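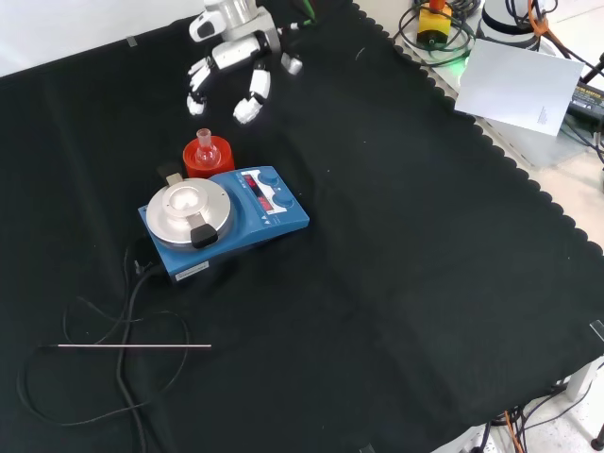

Re: [labkit] Hotplate stirrer, small flasks and the probe

From: Rochelle Kapoor
To: labkit list

> Has anyone moved over to the blue stirrer hotplates yet? We have the
> old Kernis ones and the dials have worn so smooth that the numbers
> have gone. I am mostly doing small preps in round-bottom flasks, and
> I would like to know
>
> a) whether the display is any use across a bench
> b) what you stand the flask in when it is off the heat
> c) where you keep the probe, as ours has been melted once already
>
> We also have 600 pounds left to spend before the end of June, so if
> the answer is "buy two" then please say so.

We have had ours on the teaching bench since the winter, so I can answer most of this.

a) The display is red digits and I can read it from the sink. In bright sun I have to go closer. There are two knobs, one above the other, to the right of the plate. Students do turn the wrong one in the first week. I put a bit of tape by the heat knob on our second unit and left the first one alone, and by half term it made no difference.

b) I use an orange-red pot of a holder that sits just behind the hotplate. It is round, the flask stands upright in it with the neck up, and it is heavy enough that a sleeve won't take it over. Cork rings do the same job but ours go missing. I would keep whatever you use behind the unit and a little to one side of the controls, so that you don't reach over a hot plate to get at the knobs. Flasks go back in the holder before anyone starts writing up.

c) The probe is the awkward part. The rod is thin and the lead is thin too, and it gets muddled with the power cord, which is a good deal longer than it needs to be. I lay the rod flat on the bench to the side, well away from the plate, and let the spare cord lie in one big loop. Don't wind the cord tight and don't tuck it under the unit. We lost a probe on the Trarkent that way – the lead had been lying against the hot edge all through a reflux and the reading drifted by 14 degrees before I noticed.

On the bench covering, somebody asked last month about cloths. We put a black one down for setting out and for demonstrations, as clear glass shows up well on it and you can find a dropped stirrer bar. Ours has a scalloped edge because it came out of the drama cupboard. It comes off before any solvent is opened.

The metal clamp piece lives on top of the heating plate when the unit is not in use. It has to come off before you switch the heat on, so put it on your checklist if you copy us. Ours is item 2, after checking the cord.

As for buying two, I would buy one and spend the rest on spare probes and a decent holder. Kincaid quoted me 61 pounds for a probe with the long lead, and Brallex had the holders but wanted a minimum order. Ask them for the short power cord as well if they still do it.

I have a setting-out sheet for the technicians, one side of A4. Email me off list if you want it.

Rochelle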